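Zatance Cell Maintenance Meeting, Prilville Site
Minutes, March 26, 2020

Present: cell maintenance, controls, Voltville line lead (by phone)

1. Previous minutes
Accepted with one correction. The spare drive belt is stored at Voltville, not Prilville.

2. Gripper wear
Jaw pads on the Zatance cell were changed at 82 hours of run time. The left pad showed more wear than the right. Controls checked jaw alignment and found the left finger 2 mm low. It was shimmed and the mounting screws were torqued again. Pads will be inspected every 8 hours of run time until the May shutdown.

3. Marker cubes and hand-held units
The cubes on the hand-held grippers are to be wiped with a dry cloth before each shift. Solvent is not to be used on the printed faces. A cube with a scratched or lifting face goes back to controls for replacement. The window blind pull chain stays on the task list for the hand-held units.
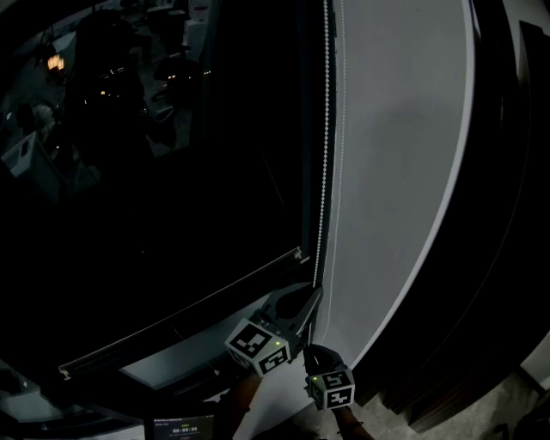

Does the cell need a full recalibration after a pad change?
A short check against the reference block is enough if the finger mounts were not loosened. If they were, the full routine is run and the offsets are saved under a new file name.

4. Cables
The Segura cable carrier on axis 4 has a cracked link. Part ordered. The cell runs at reduced speed until it is fitted.

5. Actions
Maintenance: fit carrier link, log pad wear.
Controls: run full calibration following the shim work, send offsets to Voltville.

Meeting closed. Next meeting to be set when the link arrives.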